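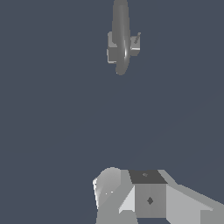

A ring turned almost edge-on looks tall and narrow.

Why does a round plate look like an egg?

Take a plate from the kitchen and hold it up straight in front of your face. It is a circle. Now tip it slowly away from you, like a table that is falling over. The circle becomes flatter and flatter. First it looks like an egg, then like a long bean, and at the end you see only the edge, as thin as a ruler. But the plate did not change. You can still eat your soup from it (if it is a deep plate).

The flat, stretched circle has a name. It is called an ellipse. You meet ellipses every day: the top of a glass, the wheel of a bicycle that is turning the corner, a coin lying on the floor. Your brain knows that these things are round, so it tells you "circle" and you do not notice the ellipse at all. When children draw a cup, many of them draw the top as a full circle. They draw what they know and their eyes have no chance to help.

Things become small when they go away

Look down a long straight street. A lamp post 700 meters away is as tall as the one beside you, but you can hide it behind your finger. Light from the far lamp post comes into your eye at a much smaller angle, and it makes a smaller picture at the back of the eye.

The same happens on a piano. A piano has 88 keys, and the white ones at the far end are as wide as the white ones close to you. Sit at one end and look along them - the last keys seem to be squeezed together.

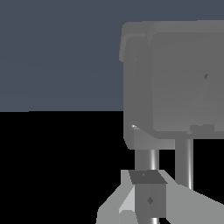

Reading time: 2 minutes

The line at the height of your eyes

At the beach, the sea and the sky meet in a straight line. We call it the horizon. Sit down on the sand, and the line seems to sit down with you. Stand up and it comes up too, because it is always very near the height of your eyes. Artists often draw this line first. Things that are partly above it and partly below it are things that reach past your eye height, for example a tree or a big ship close to the beach.

Try it yourself

You need a glass, some water and a pencil. Fill the glass half full and put it on a table. Look at the water from above and draw the shape of its surface. Then bend your knees a little and draw it again. Go on until your eyes are exactly as high as the water. What shape do you have now?

If you are 11 or older, try to draw the glass with its top and its bottom. Look well at the two ellipses. The one that is farther below your eyes is the rounder one.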